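Open day at Borkance workshop draws visitors from Dravmont

Borkance, October 2020

The automation workshop of Betoncombe opened its doors to the public for one afternoon, and 60 people from Borkance and from the neighboring town of Dravmont came to see how the team teaches machines to handle simple objects. The visitors entered in groups of seven, and each group stayed in the main room for the length of one demonstration.

Giuliana Usuga, who leads the workshop, received the guests at the door and explained the program. She said that many people in the town pass by the building every day and have never known what work is done inside. "We wanted to show the slow part of it, the part with one block and one table," she told the first group.

At the main table the work was done with a gripper tool held in the hand. The task was to approach a squared block of wood with the two black fingers open, close them on it and put it down at another place on the table. Amândio Abreu repeated the movement for every group and answered questions while he worked. Several children asked to try, and they were allowed to do so with his help.

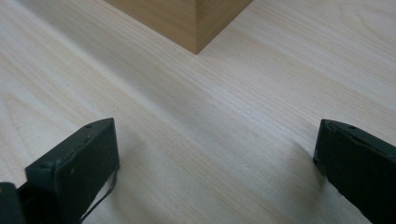 Next visit in February

The workshop plans a second open day in February. It will last two hours longer than this one, after some guests from Dravmont complained that they had to leave before their turn at the table. The company Barreto, which lent the chairs and the sound equipment, has agreed to help again.

Schools that wish to bring a class should write to Ms. Usuga before the end of the year. The entrance is free, but the places in each group remain limited to seven.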